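Four rooms in, and I'm hooked

February has been all about examples. I've spent nearly every evening feeding my little house-navigation project, which I've been calling Ikonen, and I have to tell you it's the most fun I've had at a keyboard in years. The idea is simple enough: a pretend robot wanders through a pretend house, I steer it with a game controller, and everything it sees gets saved along with whatever my thumbs were doing. Do that enough times and the learner starts to pick up the habit of steering by itself. That's the hope, anyway!

I started out with one room and a single errand (go to the plant, stop in front of it). I figured if I recorded it over and over I'd have plenty. Well, the thing learned my one route beautifully and then fell to bits as soon as I started it from a different corner. Hubert Reisinger, who I've been swapping emails with since I posted about the wheel noise problem, wrote back with one line: "You've taught it a hallway, not a plant." Fair call.

So now there are 4 rooms, and the start position gets shuffled every time. I also shuffle the colour of the walls, the direction of the light and where the plant goes, so some runs have it by a doorway and others have it off on its own against a wall.

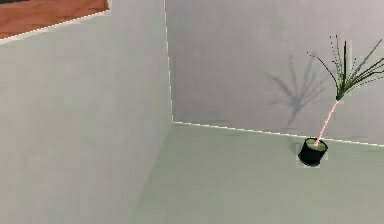 The other big change is that I've stopped throwing out the boring stretches. My first version of the recorder trimmed anything where the target wasn't dead centre, which seemed tidy at the time. What a mistake. Most of what a robot looks at in a house is blank wall and floor, and it needs to know what a sensible person does then too. Do you keep turning? Back up a bit? I leave all of that in now, dithering included, and the behaviour near corners is so much better for it.

A few settings, for those who asked after the last post. Each session is 16 runs, then I stop and make tea, because my steering gets sloppy after that and sloppy runs are worse than none. I save 5 pictures a second. I tried going faster and mostly got a full disk out of it. The render size stays small, so thin things like leaves and the lines along the skirting come out dotted and jaggedy. I worried about that for ages, then tried a sharper set and the learner didn't seem to care one way or the other. My graphics card certainly did.

Shadows have been the surprise favourite. With the light coming in from the side you get a big soft plant shape on the wall beside the real plant, and an early version of the learner would happily drive at the shadow instead. I laughed out loud the first time! I've recorded 6 extra sessions with the light moved about, always steering for the pot, and it goes for the shadow far less often now.

Still on the list: a second kind of plant, some chairs to get in the way, and a proper naming scheme for the folders (there is one called "good_new_REAL" and I no longer remember what was real about it). I'd also like to try runs where I start off facing completely the wrong way, which I've been avoiding as they're fiddly to drive.

If you've done something similar and have a neat way of labelling the runs you bungle, please leave a comment. I've been keeping mine in a separate folder and I'd love to put them to use.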